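Jarine Releases Expanded Wiring Reference Library for Light Trucks and Vans

FOR IMMEDIATE RELEASE – 20th September

Jarine, a publisher of automotive electrical documentation, has released the second edition of its wiring reference library for light trucks and vans. The library now holds 2,603 diagrams, each redrawn from worn originals and checked against a vehicle or a removed harness. Work on the edition closed in June.

Diagrams are sorted by system: charging, starting, exterior lighting, instrument panel, trailer connector. Each sheet gives wire gauge, base color, tracer color, connector number and ground location. Splices are shown at their physical position along the harness. 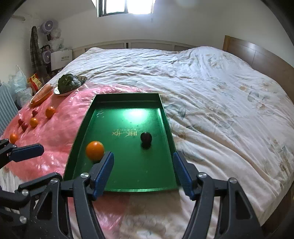
An orange and a plum in a green metal tray.

The first edition used separate color keys for each model year. The new edition uses one key throughout, prepared by the drafting firm Sirinix. Where a factory changed a wire color during a production run, both colors are printed with a slash – the earlier color always comes first.

Search has been rebuilt by Stindo. Users can enter a connector number, a circuit number or a pair of colors. A search on two colors returns every circuit that carries the combination, with the fuse position listed beside it. 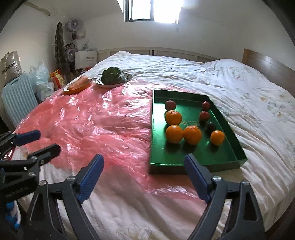

2 min read

Printed sheets are available through Bajwa, a parts distributor, on coated stock that can be wiped clean. Sheets are drilled for a standard three-ring binder. Orders of 100 sheets or more ship in a hard case with section dividers. Digital files are supplied at 300 dots per inch and can be enlarged to wall size on a shop plotter.

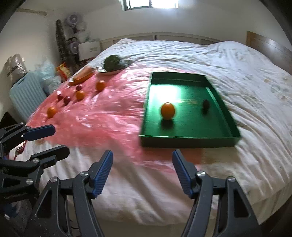
Owners of the first edition can move to the new one at no charge by entering the license key printed inside the binder cover. Old sheet numbers remain valid and redirect to the revised drawings. Sheets for aftermarket alarms and remote starters are excluded from this edition.

Corrections may be submitted with the sheet number and a photograph of the connector face.

Press contact: Jarine, Documentation Office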